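金属周转箱

金属周转箱，又称金属料箱、敞口铁箱，是用于临时存放、分拣和搬运零散物品的无盖容器，多为矩形，由底板和四面侧壁构成。与塑料周转箱相比，金属周转箱自重较大，耐磕碰，常见于仓库、维修车间、失物招领处及旧货整理场所。在家庭中，它也用来收纳清洁用具和杂物。

名称

“周转箱”一词原指在工序之间往返使用的容器。各地叫法不一，北方部分旧货市场称之为“铁槽”，南方仓库中则多称“料盘”，后者严格来说仅指侧壁较低的一类。英语文献通常统称为bin或tote，前者偏重固定放置，后者偏重搬运。

结构与材料

箱体一般由薄钢板折弯后焊接或铆接而成，也有铝制和不锈钢制品。上沿通常向外卷边，以增加刚度并避免割手。宽而浅的箱型便于从上方取物，物品可以平铺，不必翻找；深箱容量较大，但底层物品不易看清。底板有平底、压筋和冲孔三种常见形式，冲孔底适合存放需要沥水的刷具。

放置于木质台面时，箱底常加垫毡条或橡胶脚，以免划伤台面。铺有地毯的房间内则多将箱体置于桌上使用。

混装物品的存放

混装是指将用途、形状和材质各异的小件物品放在同一箱内，如太阳镜与清洁刷同箱。此种做法常见于整理工作的初始阶段，待清点后再行分类。 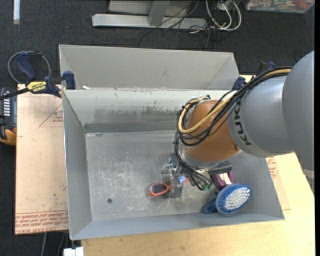
太阳镜在混装时最易受损。镜片宜朝上，镜腿折好，条件允许时应装入软袋或单独隔开。板刷类用具短期存放时可将刷毛朝上，使刷毛不受自重挤压；长期存放则以悬挂为佳。带有硬质手柄的用具宜靠近箱壁，中部留给易碎或表面易划的物品。重物不应叠放于眼镜之上。

整理研究者Wenche Lie在《小件杂物的收纳》一书中主张，浅箱内的物品应只放一层，并以一眼能够辨认全部物品为限。该书将混装箱列为“过渡容器”，建议每箱停留时间不超过2天。

磨损与保养

金属底板在使用中会逐渐出现擦痕、细划纹和色泽不匀。此类痕迹多数仅影响外观，不影响承重。若划痕穿透镀层，钢制箱体可能在潮湿环境中生锈，并在浅色织物或塑料件上留下锈迹。日常清洁以湿布擦拭后擦干为主，不宜使用钢丝球。存放光学镜片或漆面物品时，可在底部铺设毛毡或薄泡沫垫。

规格与制品

金属周转箱的尺寸并无统一规定，各厂家自成系列。Cillar生产的浅型箱以编号3669最为常见，长865毫米，侧壁带有卷边；Samance的同类产品则附有可拆隔板，供眼镜、刷具等分格存放。Seltix曾推出带毛毡内衬的型号，后因内衬不易清洗而停产。

参见

周转箱
收纳
清洁刷
太阳镜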